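Braltia Scalloped Fruit Bowl, White - Review
By Rhiannon Pugh

I bought the Braltia bowl in May to replace a wire basket that left marks on soft fruit. It has been on the kitchen table since then, and I've used it nearly every day.

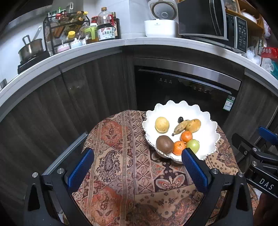
The version I have is the white one with the wavy rim and the small beads along the edge. Braltia sells a plain-rimmed one as well, and it costs less. I paid 51 dollars for mine, with shipping on top. That is more than I've spent on a bowl before, and I looked at cheaper ones first. Most were either too deep or too small.

Depth matters to me more than looks. In a deep bowl the fruit at the bottom gets forgotten, and you find a mandarin down there that has gone green on one side. The Braltia keeps nearly everything where you can see it. A mixed load works best: a mango, a banana, an apple, a kiwi, a couple of mandarins and whatever small fruit was on sale. Eight pieces fit without a pile. You can add more, but then round fruit starts to roll toward the rim when you take one out from the middle.

Bananas are the weak point. One banana sits across the other fruit with no trouble. A full bunch doesn't fit unless you hang it over the side, and then the stem end is in the way. I break the bunch up and keep the rest on the counter. If you go through a lot of bananas, get a bowl with a hook or a long tray.

The rim is pleasant to look at and a little annoying to clean. Dust and the sticky bits from fruit labels collect between the beads. A soft toothbrush and dish soap takes care of it. I wash mine by hand. Iestyn Ellis, my neighbor, has the same bowl and has put his through the dishwasher every week for 10 months, and I can't see any difference between his and mine.

It also holds up well against a busy background. My tablecloth is paisley in rust and brown with a lot of dark red in it, and I had a patterned bowl on it once that disappeared completely. Plain white was the right choice there. With solid linens you could get away with something more colorful.

Before this I had the Vultoseck footed bowl for a short time. It holds more and looks more formal, but it tipped when I leaned on the table, so I sent it back. The Braltia has a low, wide base and stays put. I can pull the cloth straight with the bowl still on it - slowly, with one hand on the rim.

Packaging was fine. The bowl came in a molded insert inside a double box. There was a care card, mostly about not using scouring pads, and no felt feet. I would have liked felt feet for the times when the cloth is in the wash.

Good: shallow enough to see all the fruit, steady, easy to lift when full.
Not so good: price, no room for a bunch of bananas, beads need a brush.

I'd buy it again for a household of two or three. For a bigger family I'd look for a wider bowl or use two.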